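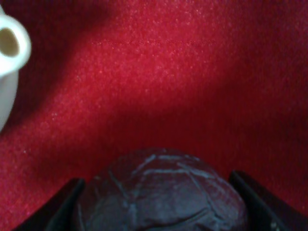 Fig. 1. Red pile fabric, close view.

Workshop notebook, Korner Textile Conservation
6 Apr 2019

Subject: Light exposure trial, red pile fabrics, second interval.

The Relon and Shawky swatches were removed from the light cabinet after 395 hours and compared with the unexposed controls. The Relon swatches show slight fading along the cut edges. The Shawky swatches show no change that can be detected by eye. Readings are entered in the trial ledger under series 8. 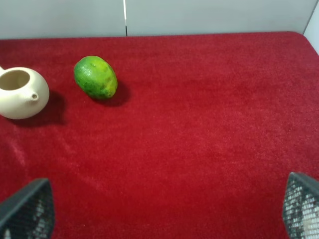 Nap direction must be recorded before every reading. Two of the earlier entries were taken against the nap and came out darker than they should have. These have been struck through and will be repeated. All swatches are to be brushed toward the notched edge and left flat for some 19 minutes before measurement.

The Fula backing adhesive remains under review. Its odor was noticeable on opening the cabinet, and it should not be used near dyed wool until the supplier's data sheet has been received. Existing stock is to stay on the lower shelf, sealed and labeled. 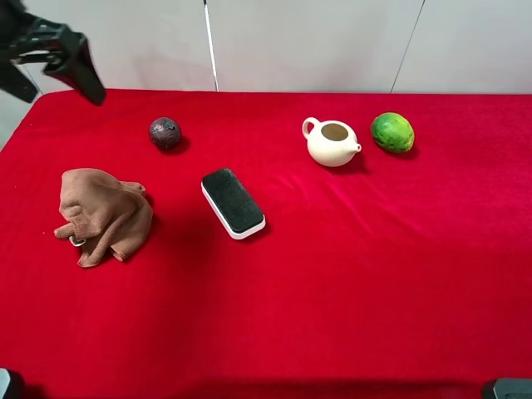

Fig. 3. Red cloth on table, back edge and wall.

The cabinet lamp is due for replacement in September. Staff are asked to enter lamp hours at each opening. Next: repeat the struck readings, then return both sets to the cabinet.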